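3 min read

OK quick one, I have to be out the door by six and the suitcase is still open on the bed.

Went to the trade show in October after all. Hosden, the big hall by the river, where they used to do the boat show. I said I wouldn't go again after last year (blisters, a nine dollar sandwich) and then Nazareno Mancuso had a spare pass and that was that. We got there at opening. Already a line for coats.

Mostly I wanted to look at the booths. I know that's odd. Other people go for the products, I go for how they put the thing together, because we have our own little stand to do in spring and no clue how. So I walked up and down with a notebook looking at carpet edges and banner poles and where people hide their coats and water bottles. 121 exhibitors, the floor plan said. I did maybe half.

Notes, before I lose the notebook:

Carpet tiles beat the roll. The roll had ripples by lunch and I saw two people trip on it, one with a coffee.

Voltari had a counter too high for anyone under six feet. Lovely wood though. Nobody leaned on it. Zavex went the other way, low stools and a bowl of mints, and you could not get near the place. So: stools, mints.

Storage. Every stand needs a closet and hardly any of them have one. Boxes behind the banner, boxes under the table with a cloth that doesn't reach the floor. We need a longer cloth. Write that down. (I did, it's on the back of the parking ticket, wich is in the other coat.)

Lighting is where the money goes. Asked a guy what the spots on his ceiling rail cost to rent and he said 833 for the three days and then looked sad. We have 100 set aside for lights so that'll be clip lamps.

Signs. I went in sure we wanted one big tall one. Now I think several small ones, at different heights, few words. With a crowd in front you only ever get half of any word anyway, so put it up high or say it twice. And strong colors, green carries a long way, so does pink.

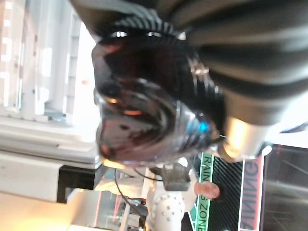

Noise was the other thing. By two in the afternoon I couldn't hear Nazareno standing right next to me, so whatever we do it can't depend on talking. Handouts. Short ones. I came home with 13 brochures and have read one of them, on the train, becuase my phone was dead.

Shoes: wore the old brown ones, no blisters. Bring own sandwich, did that too, egg, got squashed.

Still to do for ours: measure the van, find out if they let you bring your own extension cords or make you rent theirs, ask my sister about the long cloth. If anyone has stools to lend, four is plenty, any color, email me. Back at the weekend, will answer then.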